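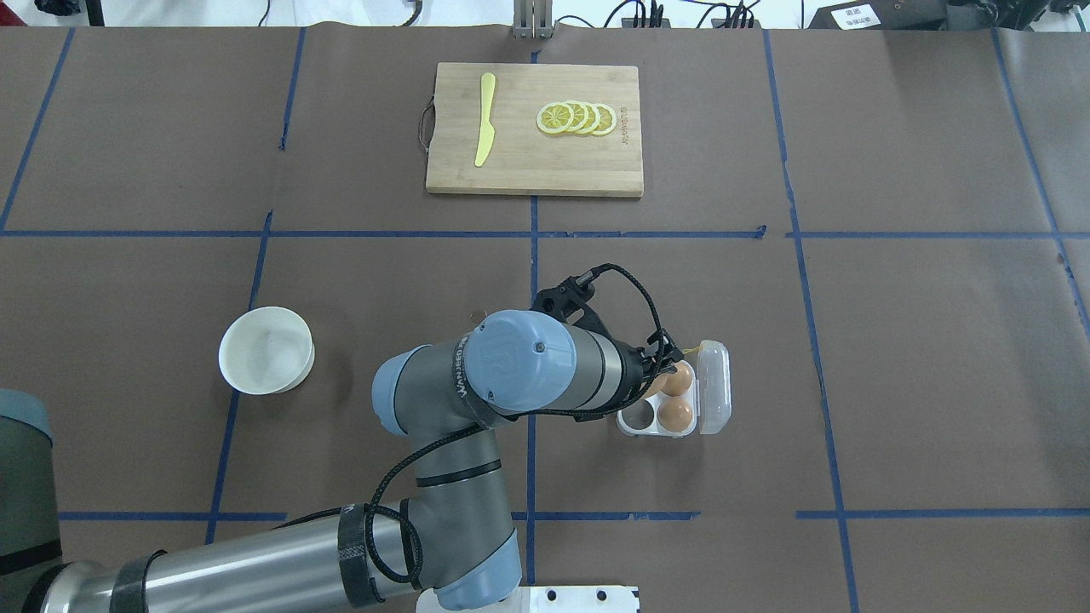
When does the Wadinau footpath open for the season?
The lower path opens in March, once the gate at Torres Road is unlocked, and the upper path follows when the mud on the bank has firmed up enough to hold a boot.

Groups > Wadinau Path Society > Meetings > Minutes

March
Minutes taken by the secretary, Wadinau Path Society

Meeting opened at 7:05 p.m. with a good turnout, including several faces new to us from the Droron side of the creek. Welcome! It was agreed to take the trail report first so that people with small children could hear it and go home.

Minutes of the last meeting

Read and accepted with one correction. The bench by the old mill race was recorded as "removed." It was moved. It is now on the flat ground above the race, facing upstream, and it is a much better seat for watching the swallows.

Trail report

The lower path came through the winter in really fine shape. The gravel put down last fall has packed beautifully between the Torres Road gate and the first footbridge, and the walkers who went out for the inspection came back with clean shoes, a first for this group at this time of year. The drain at the foot of the hill is running clear. Skunk cabbage is up along the whole wet stretch and the spring peepers have started (a member held up a phone so that we could all hear them, and we all listened longer than we needed to).

The upper path is another story. A length of 300 feet between the big sycamore and the Rerker fence has slumped toward the creek. The tread is still there but it tilts, and the tilt is toward the water. The inspection party recommended keeping the upper path closed until the ground dries and then cutting a new tread higher up the slope, where there is a natural shelf. Several people had walked the shelf already and were very keen on it. There is a view down to the bend that the old route never had.

Questions from the floor:

Would the new route mean cutting trees? Only brush, and mostly privet, which everyone was glad to hear. One young hornbeam stands close to the line and the route can bend around it.

Could strollers use it? The shelf is flatter than the old path, but there is a rooty section at the sycamore end that would shake a stroller badly. It was suggested that we sign the lower path as the stroller route and leave the upper one as it is. Agreed.

Does the shelf belong to the park or to the Rerker farm? The shelf is on park land for its full length. The fence line was walked and the old boundary stones are still in place, which pleased the history people in the room no end.

Motion to move the upper path to the shelf, subject to the park office's approval. Carried with no one against.

Footbridges

The first footbridge needs a new handrail on the downstream side. The present one wobbles when leaned on, and people do lean on it, as that is where you see the trout. The second footbridge is sound. The third is sound but slick, and wire mesh was proposed for the planks. A member who walks a dog there daily asked whether mesh would be hard on paws. There was a long and lively discussion of mesh, grit paint, and sanded strips. Grit paint won. It will be tried on the third bridge first, and if it lasts through to fall the other two will get the same.

Money

The society holds $900, all of it in the path account. The handrail lumber and the grit paint will both come out of this. Prices are to be brought to the next meeting before anything is bought. There was a friendly disagreement over whether we should buy loppers or go on sharing the ones we have. The shared loppers are old but they cut very well when they have been sharpened, and a member offered to sharpen the whole lot over the coming weeks. Offer accepted with applause.

Donation box at the Torres Road gate: the lid has swollen and sticks. Someone will plane it.

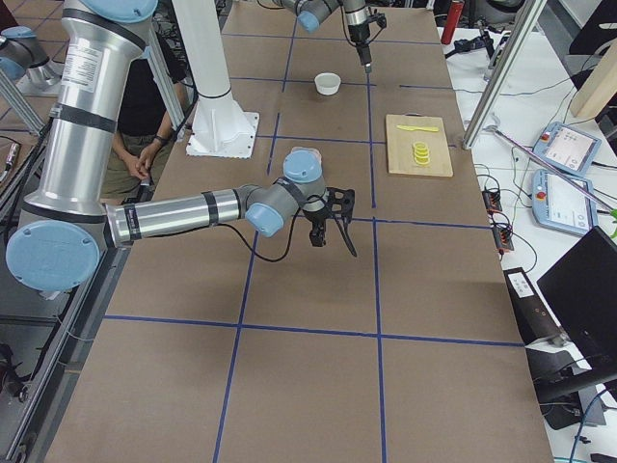 Work table with brown paper and blue tape.

Trail map

The new map got the most excitement of the evening. The draft went round the room and came back with pencil marks all over it, just as hoped. The old map was drawn before the third bridge was built and sends people across a ford that hasn't been safe for years, so a fresh one has been badly wanted.

Changes asked for:

The spring below the quarry steps should be shown, with a note that the water isn't tested.

The loop past the quarry needs an arrow. It can be walked in either direction, but going clockwise puts the steep steps on the way up, and most knees prefer that.

The Droron bus stop is on the wrong side of the road. It should go by the hardware store, and the walk from there to the gate should be marked. We would love to see more people come by bus, as the parking area fills early on mild weekends.

"Wadinau Falls" should be lettered smaller. It is a lovely little drop, but visitors have been hiking in expecting something grander, and it is kinder to let them be surprised.

Add the picnic table. Add the outhouse. Take off the phone number, which is no longer ours.

A first run of 200 copies was agreed, folded, on paper heavy enough to survive a back pocket. Half are to go in the box at the gate and the rest to the library and the Torres store. A color version was talked over and put off. The line drawings of the mill and the heron look so good in plain black that the feeling was strongly in favor of leaving them alone.

Spring bird walk

Plans are well along. The walk will start at the gate at 6:30 a.m., which drew the usual groan, and then the usual number of hands when it was asked who was coming. The early start was worth it last spring, with a wood thrush singing near the second bridge and a pair of green herons at the bend. Bring binoculars if you have them. There are spare pairs to lend, and the leaders are happy to show anyone how to focus them. Children are welcome and so far have been better than the adults at spotting things.

Coffee will be set up at the picnic table afterward. Please bring your own mug. A member has promised rhubarb cake if the rhubarb cooperates.

Dogs were discussed. Last spring's rule stands: dogs on the path any other morning, but please leave them home for this one.

Invasive plants

Garlic mustard is already up in rosettes along the quarry loop and is very easy to pull while the ground is soft. Pull it by the root, bag it, and take it away with you, even if it has no flowers yet. Anyone can do this on an ordinary walk, with a bag in a pocket. The difference along the mill race after last year's pulling is wonderful to see — trout lily has come up in patches where there was nothing but mustard before.

Knotweed below the Rerker fence is a bigger job. The farm has been very good about letting us reach it from their side. Cutting will start once the stalks are knee high and go on through the summer. The cut stalks must be dried on a tarp, well away from the creek, as a small piece can root wherever it lands. A tarp is needed. Please check your garages.

School visit

The Droron school would like to bring a class to look for salamanders under the logs by the wet stretch. Enthusiastic yes from the meeting. Points to pass along to the school: damp hands, logs put back exactly as they were found, and old shoes. It was asked whether the pupils could help letter the signs for the stroller route, and the idea was liked very much. To be raised with the school when the visit is set up.

Correspondence

A letter came from a visitor who found the path by taking a wrong turn on the way to somewhere else, stayed the whole afternoon, and enclosed a pressed fern. It was read aloud and passed around. A reply will be sent with one of the new maps.

A note from the park office reminds all groups that fires aren't allowed at the quarry. Noted.

Other business

The trash can at the gate is being visited by raccoons. A strap has been tried, and the raccoons have solved the strap. A latch is next.

A member asked for a seat on the upper path once the new route is open, at the spot where the shelf looks down to the bend. General delight at this. A plank on two flat stones was thought to be plenty, and there are good stones close by. To be looked at when the route is cleared.

Lost property: one child's green mitten and a walking stick with a brass tip. Both are with the secretary.

Jobs before the next meeting

Prices for handrail lumber and grit paint.
Corrections made to the map draft.
Request for the shelf route sent to the park office.
Loppers sharpened.
Lid of the donation box planed.
Tarp found.
Reply to the school.

Meeting closed at 8:50 p.m. The next meeting will be at the same hour, and those who can come early are invited to walk the lower path first, starting from the Torres Road gate. Bring a flashlight for the way back.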